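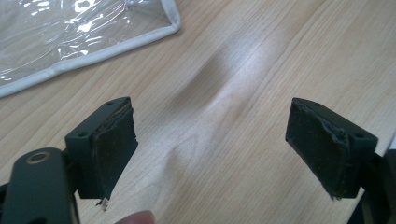
Clear pouch with light-gray edging, on the packing table.

Packing Assistants, Toy Returns (part-time)
August
Posted by Dewanti Lumenta, Hartono Play Supplies

Hartono Play Supplies invites applications for 4 part-time positions in its toy returns room. The room receives play rings, soft shapes and similar items from schools and day care centers, checks them, and places them in clear bags before they go back on the shelf. The current stock list runs to 867 items.

Duties include wiping down each item, checking the surface and any raised lettering for damage, and selecting a bag of suitable size. Assistants also keep the tables clear between batches - a full batch is 100 pieces.

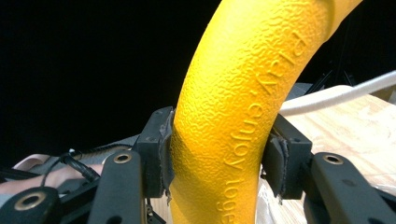 Yellow tube with raised lettering, "Play, enjoy toge..."

Applicants should be at least 18 years of age and able to work at a table for most of a shift. Careful handling matters more to us than speed. Previous packing experience is welcome but not required, and training is given during the first 13 hours, all of them paid.

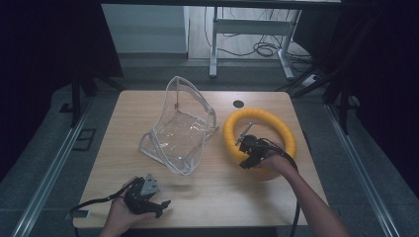 Shifts begin at 8:30 a.m. and end at 12:30 p.m. Bags and cleaning supplies are provided. Assistants may be asked to help with shelf labels when returns are low.

To apply, send a one-page letter and the name of one reference to Till Seidel, Returns Office. Please state the earliest month in which you could begin. Applications received after the end of August will be held for the next round.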